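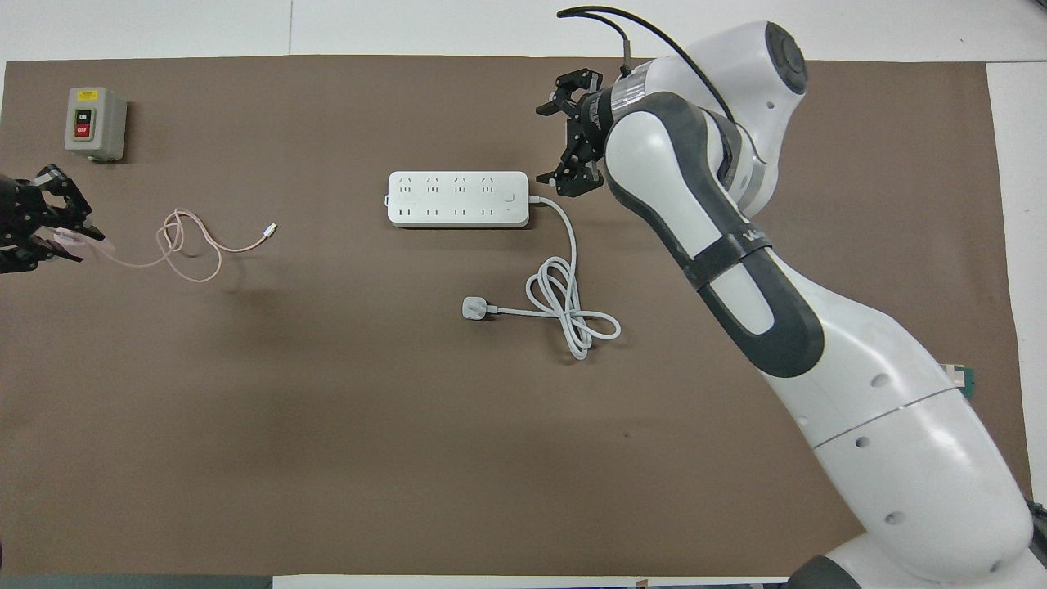
Figure 4. Tabletop station at the Skornaswood open day: switch box, power strip and charging cable on the work mat.

5.2 Public demonstration

We showed the system to visitors at the Skornaswood open day in April 2026. Sessions lasted 14 minutes each and were run by Inna Dmytriv. The objects were those used in the lab trials (Figure 4), and the gripper settings were left unchanged. Visitors chose the next object, and an operator entered the request. Most asked for the pink cable, which had been the hardest item in Section 4. We logged 614 requests over the day.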